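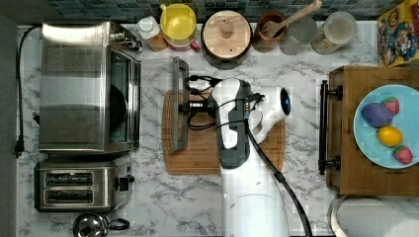 The Meden arm at the kitchen worktop, between the toaster oven and the wooden drawer unit.

Call for participants: home trial of the Meden kitchen arm kit

Brindus is looking for 8 households to test the Meden, a robot arm kit for the kitchen worktop, before we offer it for sale in August. The trial lasts three weeks. You do not need any technical education. We prefer people who cook at home on most days and who are not afraid to tell us when something is annoying.

The kit contains the arm, the gripper, the cables and a printed guide. The planned price is 4,000 euros, but participants pay nothing and return the kit at the end. Our technician from Venckus will bring it to you, fix it to the worktop and show you how to stop it. Please reserve two hours for this visit.

We ask for an ordinary kitchen. Your toaster, your kettle and your cereal box can stay where they are. We are interested in how the arm works next to such things, and a worktop that was cleared for us will teach us little. 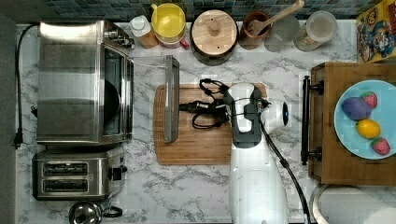
What you will do

Each day you give the arm a short task, for example to pick up an item near the cutting board and put it down in another place. Then you write a few lines in the diary. Please write also about small matters, such as a cable which is in your way or a light which disturbs you in the evening. We would especially like to hear how the arm behaves close to the wall and above the cutting board, as these are the places where our first testers had the most remarks.

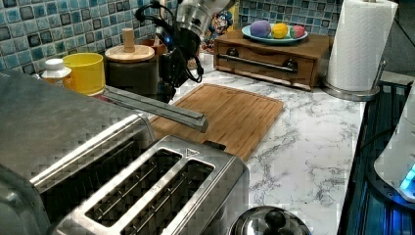
The diary can be kept on paper or by computer, in English only for the moment. At the end there is one conversation by telephone, and we will send you a shopping voucher as our thanks.

Who can apply

You must be an adult and live not far from Wernotlow. If you rent your home, please ask the owner first. Unfortunately we cannot accept homes with children under 3.

To apply, write to Muthoni Rweyemamu at the Brindus office in Wernotlow. Tell us who lives with you, how long your worktop is and where the nearest socket is. Applications are accepted until 20 Jun 2020. We answer to every letter, also when the places are already taken.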